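Work Tables and Surface Finishes - Gallery

Cliststead Shared Workshop, Room 2
Text and pictures: Ursina Stöckli
Last revised April 27, 2026

The tables in Room 2 were resurfaced over the winter. This page records the finish, the care instructions and the wear so far, for people who book the room and for anyone planning a similar job. Mechthild Hämmerli did the sanding and coating. Zinash Habte kept the log, and most of the figures below are taken from it.

The old tops were a dark brown varnish, high gloss, with two decades of rings and knife marks. Small parts were hard to find on them, and the ceiling lights reflected straight into the eyes of anyone sitting down. The request from users was for a pale, matte surface that could be wiped. Gloss white was tried on an offcut and rejected for glare.

Preparation

Old varnish was taken off with a random orbit sander in three passes. The last pass was done by hand at the corners, where the machine tends to dig in. Dust was removed with a vacuum and then a damp cloth, and the tops were left overnight. Two deep gouges near the window end were filled and sanded flush. One of them can still be felt with a fingernail.

Primer was a Dremex water-based product, one coat by roller. It dried faster than the tin states, probably due to the heating being on. Lap marks showed on the first table and had to be flatted before the top coats went on. For the second table the heating was turned down and the problem did not come back.

Top coat

Three thin coats, short-nap foam roller, light sanding between coats. Each table took roughly 800 ml in total. The tint was mixed by Zaugg to a sample card that Yen-ting Kan had picked out, and the leftover is on the top shelf of the paint cupboard with the mix code on the lid. Please don't use it for anything else. A second tin mixed from the same code will not match exactly, and small repairs will show.

The coating was dry to the touch the same afternoon. Full hardness takes longer, and the tables were kept out of use for 10 days. Nothing was stacked on them during that time. One sheet of newspaper was, and it left a faint print at the far end of the first table.
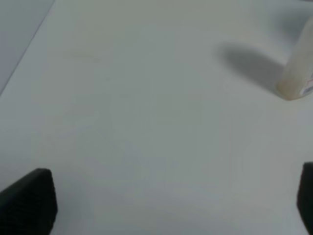
Color and sheen were the two points most discussed before the work started, and both are hard to judge from a sample card. The card reads as a plain light gray. On a full tabletop the same paint shifts with the light, and under cool lamps it goes slightly blue. Sheen is low enough that an object gives a soft shadow with no mirror image under it - see the cream-colored cylinder at the upper right, with its shadow running off to the left across the gray-white surface. On the old varnish the same light would have thrown a bright streak next to it. People sorting screws and beads have reported less eye strain. Photographers of small items like it less, as the gray needs correcting afterward if a clean white background is wanted.

Edges

Edges were rounded over to a small radius before priming. A sharp edge holds very little paint and is the first place to chip. The long sides have held up well. The short side nearest the door has two chips, both from the metal trolley. The trolley now has tape on its corners.

Cleaning

Damp cloth, a drop of dish soap, dry afterward. No scouring powder and no green pads. They polish the matte coat, and the shiny patch can't be taken back out without recoating. Ovness surface cleaner was tested on the offcut for 46 wipes with no visible change, so it is allowed. Alcohol softens the coat if it is left standing. Pencil comes off with a white eraser. Ballpoint mostly doesn't.

Hot glue lifts cleanly once it is cold. Wait for it to cool and push it off with a plastic scraper. Epoxy does not lift, and a silicone mat is required for any epoxy work. The mats hang on the side of the cupboard.

Loads and clamping

The coating has no effect on what the tables can carry, but clamps leave marks. Put scrap wood under both jaws. Heavy vises belong on the bench in Room 1, which has an unpainted top for that purpose.

Cost

Materials for both tables came to 270, of which the top coat was a little over half. Labor was not charged. Rollers were single use, although Mechthild got a second coat out of one by wrapping it tightly in plastic between sessions.

Next round

A fresh top coat is planned for August, when the room is closed anyway. The edges will get an extra coat this time. Mahlet Tesfamariam has asked for one table to be done a shade darker so that white fabric stands out against it, and a test board with two darker tints is leaning against the wall by the sink. Write your preference on the sheet next to it.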